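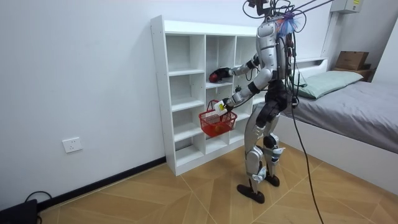 *A red basket, white shelves and a robot reaching in.*

Good news if you live on the Gitard side of town and you're tired of taking the bus for a bag of onions — we're getting a grocery store again! Wonel Market opens its doors Tuesday at 8 a.m. in the old Ishida shoe store, and I've been grinning about it all week.

If you're new around here, the last food shop on our side closed two winters ago. I've been hauling my milk home from the Drilora shopping center ever since, which takes 30 minutes each way when the bus behaves (it mostly doesn't). So when the paper came down off the windows, I went straight over and knocked.

It's a small place, one room and a back counter, and they're not trying to sell you everything. The plan is fruit and vegetables, bread, eggs, milk, rice, beans, canned stuff and a freezer for the nights you just can't. Most of the produce will come from growers within 200 miles, and the rest from the same wholesale market the restaurants use. I asked about prices and was told apples will start at $2 a pound. I can live with that.
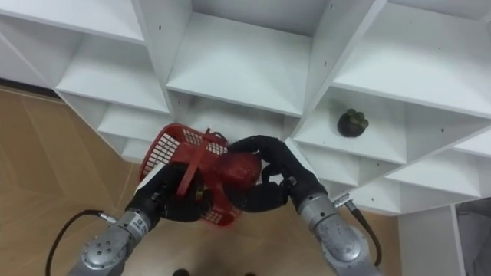 You won't need a membership to shop there, but you can buy one for $30 a year if you want money off your produce. The store says 523 households have already signed up, and I'm one of them, so take my excitement with a pinch of salt. Food stamps will be accepted from day one, and members and non-members stand in the same line.

Hours are 8 to 8 on weekdays and 9 to 6 on weekends. Parking is going to be a pain, I'm afraid. There are a few spaces behind the building and the street fills up early, so walk if you can — the side gate off Gitard Lane will be open, and there's a ramp at that entrance for strollers and wheelchairs.

Still up in the air: the deli counter. They're waiting on a permit and the best guess I could get was November. I did put in a word for decent pickles. If you've got requests of your own, there'll be a notebook by the register starting opening day.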